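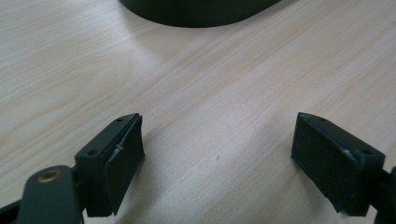

3. Recording the demonstrations

Our group (Maham Usmani, Asif Ansari, Kyung-hwa Gil) had to teach the arm of the Heltach lab one simple task: approach a dark object on a table, close two fingers on it and lift it. We did not write the motion in code. One person took the hand-held gripper and did the task by hand, and the camera on the gripper recorded what the fingers met.

Every demonstration began with the fingers wide open and nothing between them. In this position both fingertips and a large area of the wood are in view, and the object is only partly visible at the top. At first we wanted to start from farther away, but our supervisor, Nadège Renaud, advised us to stay close to the table.

We recorded 182 demonstrations and removed 47 of them. In most of the removed ones the hand moved too fast, or the operator stopped in the middle to think. Asif made the shortest recordings and Maham the smoothest, and for this reason we mixed the operators in both training sets.

3.1 Problems with the table

The wood grain and the soft shadows of the fingers were a difficulty for our first model, which we call Wander. It often followed a shadow and closed the fingers too early. We trained it again with changed brightness in the images, and it then succeeded in 70 percent of the trials. The remaining failures are discussed in section 4.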